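A whole lot of small toys on one table, and I couldn't be happier about it! I'm Perihan Saraç, and these are from the shelf-and-table collection we keep at Ogola, where play pieces get set out, shuffled around, put in rows and then mixed up all over again. I love this stuff. Give me a little drawer box and some blocks and my afternoon is gone (ask Thabiso Dlamini, who has had to turn the lights off on me more than once).

Gallery put up July 3, 2021. There are 317 pieces in the full collection, and only a handful made it onto the table for this set.

## Cup, block, drawer

The red drawer box is my favorite, so it gets first place. It keeps company with a red cup and a speckled block.

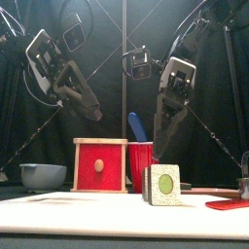
I've always had a soft spot for toys with a drawer. You can hide things in them, forget what you hid, and be delighted later! Ours came in a mixed carton from Flastmont with the lid taped down and no list inside, and we spent most of a morning in February just unpacking it and saying "oh, look at this one."

## The white board

We like a big white board under the pieces. Colors pop on it, and you get a nice clear edge to line things up against. Red looks especially good, like the round container in this next one.

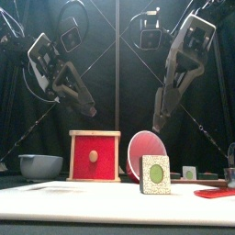
Charalambos Economou would put every single thing in size order if we let him. I'm more of a color person. We settled it by taking turns, and the rows have gotten better for it, with gaps you'd never think to leave and odd neighbors that look great together.

## Blocks standing up

Plain blocks are so underrated! Stand a few of them on end and you've already got a street, or a gate, or the start of a very long domino run.
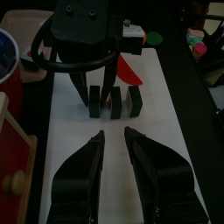
*Three dark blocks in a loose row, with a flat red half-round piece nearby.*

Wen-hsiung Kong once got 29 of our blocks standing in a curve that ran the length of the table. It stayed up through lunch, and I still think about it.

## Play kitchen meets building set

My very favorite tables are the mixed ones. Three upright blocks share this one with a red plastic toy knife and an orange piece that looks like sliced play food, and over on the left there's a bowl with a lovely blue inside. 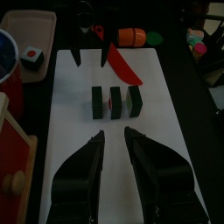
## Coming up next

The Dandberg tea things are being washed and sorted now, and Thabiso Modise has promised me the tiny saucepans too. I can't wait to get them all out on the table!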